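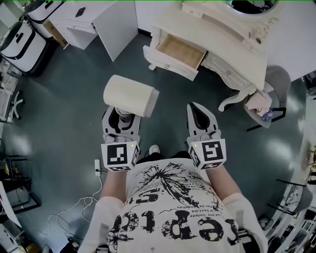

Wie oft sollte man eine Schublade ganz ausräumen?

Einmal im Jahr genügt, bei Schubladen mit Lebensmitteln oder Kosmetik zweimal.

So viel zur Theorie. In der Praxis liegt der Rhythmus in meinem Haushalt bei einmal pro Umzug, und umgezogen bin ich zuletzt, als man Telefonbücher noch vor die Tür gelegt bekam. Eines davon habe ich noch. Es liegt in der untersten Schublade der Flurkommode und sorgt dafür, dass sie sich nur bis zur Hälfte öffnen lässt, weshalb ich nicht an das Telefonbuch herankomme.

Auf die Septemberausgabe mit dem Thema Kleiderschrank kam ungewöhnlich viel Post, und fast alle, die schrieben, wollten eigentlich über Schubladen reden. Der Kleiderschrank ist offenbar das Vorzeigeproblem, über das man beim Abendessen plaudert. Die Schublade ist intimer. Man macht sie zu, wenn Besuch kommt.

Aksel Ásgeirsdóttir aus Skoltlow hat mir eine komplette Inventarliste geschickt, handschriftlich, vier Seiten, alles aus einer einzigen Küchenschublade. Ich zitiere auszugsweise: drei Korkenzieher, davon zwei kaputt, ein Schlüssel »vermutlich Keller, aber welcher«, eine Kerze in Form der Zahl 50, einmal angezündet, sowie ein Garantieschein für einen Entsafter, den die Schwester mitgenommen hat. Den Garantieschein wollte sie nicht. Auf der letzten Seite steht nur noch »Gummiringe«, unterstrichen.

Ich habe die Liste zweimal gelesen und danach in meine eigene Schublade gelegt, wo sie gut hinpasst.

Die Kramschublade gibt es in jedem Haushalt, und wer behauptet, keine zu haben, hat eine Schale. Auf die Schale komme ich ein andermal zurück, da muss ich mich erst innerlich vorbereiten. Heute geht es um flache Schubladen, also die unter Tischplatten, in Nachttischen, Schreibtischen und Schminktischen. Sie sind die schwierigsten überhaupt. In eine tiefe Schublade wirft man Dinge hinein und hat sie nach einer Woche vergessen, was auch eine Form von Ordnung ist. In eine flache passt angeblich nichts, und trotzdem ist sie voll. 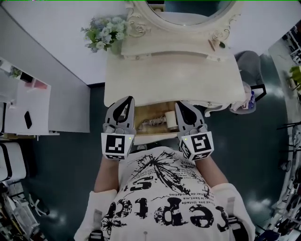
Flache Schublade unter der Platte eines Schminktischs.

Die Mechanik des Unglücks ist immer dieselbe. Irgendein Gegenstand steht hochkant, eine Bürste meistens oder eine Tube, und er klemmt beim Zuschieben gegen die Unterkante der Platte. Man drückt. Er legt sich um. Beim nächsten Öffnen hat er sich auf rätselhafte Weise wieder aufgerichtet und hält von innen zu. Wer dann mit dem Lineal durch den Spalt stochert, hat mein Mitgefühl und vermutlich bald ein Lineal in der Schublade.

Was hilft, ist leider langweilig. Alles raus, auf ein Handtuch, Schublade auswischen. Danach kommt nur zurück, was liegend hineinpasst. Das klingt streng, aber es ist die einzige Regel, die ich in den Jahren mit diesem Newsletter selbst eingehalten habe, und auch das nur im Gästezimmer, in dem niemand wohnt.

Bei Kosmetik lohnt der Blick auf den kleinen aufgedruckten Tiegel mit der Zahl und dem M. Er gibt an, wie viele Monate das Produkt nach dem Öffnen hält. Er gibt nicht an, wann man es geöffnet hat, und darauf gründet sich, wie ich vermute, ein beträchtlicher Teil des Selbstbetrugs vor deutschen Spiegeln. Ein Strich mit dem wasserfesten Stift auf den Boden, Monat und Jahr, fertig. Wimperntusche gehört zu den Dingen, die man früh wegwirft. Puder hält länger. Der Lippenstift, den Sie für eine bestimmte Hochzeit gekauft haben, darf gehen, die Ehe ist ja auch schon durch.

Kommen wir zu den Einsätzen, nach denen am häufigsten gefragt wurde. Ich habe mir zwei Systeme ins Haus geholt und beide selbst bezahlt, was man der Stimmung dieses Absatzes anmerken wird.

Das Stecksystem von Harnilar besteht aus Stegen, die man auf Maß bricht. Auf Maß heißt hier: irgendwo in der Nähe der Linie. Nach dem dritten Versuch saß bei mir alles, und zwar so fest, dass ich die Einteilung jetzt bis an mein Lebensende beibehalten werde. Ein Fach ist exakt so breit wie ein Lippenpflegestift. Ich besitze einen Lippenpflegestift. Er hat es schön dort.

Vastov verkauft fertige Kästchen in mehreren Größen, die man nebeneinanderstellt. Sie rutschen. Zwischen das letzte Kästchen und die Schubladenwand passt immer noch genau ein Finger, und in diese Lücke fällt alles, was klein ist und gebraucht wird. Eine Antirutschmatte darunter beruhigt die Sache. Die billigste Lösung bleibt der Deckel einer Pralinenschachtel, und der Weg dorthin ist von allen der angenehmste.

Dann noch zu den Laufschienen. Wenn eine Schublade hakt, obwohl nichts klemmt, liegt das bei Holz auf Holz oft an der Feuchtigkeit im Raum. Ein Stück trockene Kernseife oder eine weiße Kerze über die Laufflächen reiben, mehrmals auf und zu, fertig. Kein Speiseöl! Ich schreibe das, seit es diesen Newsletter gibt, und jedes Mal meldet sich jemand, der es mit Olivenöl versucht hat und nun eine Schublade besitzt, die nach Vinaigrette riecht und Staub sammelt wie ein Museum. Bei Metallschienen zuerst die Fusseln heraus, dann ein wenig Silikonspray auf ein Tuch.

Wer sich eine Kommode mit echten Holzführungen ansehen möchte: Bei Nørgaard in Skoltlow stehen die aufgearbeiteten Stücke hinten links, und man darf an allem ziehen. Am 30. November ist länger geöffnet. Es gibt Glühwein, und wer schon einmal mit einem Becher in der Hand eine Schublade zugeschoben hat, weiß, worauf man sich da einlässt.

In der nächsten Ausgabe geht es um Türhaken und die Frage, ab wie vielen Jacken ein Haken eine Garderobe ist. Zuschriften gern wieder an die übliche Adresse, Inventarlisten bitte auf höchstens zwei Seiten. Für Gummiringe mache ich eine Ausnahme.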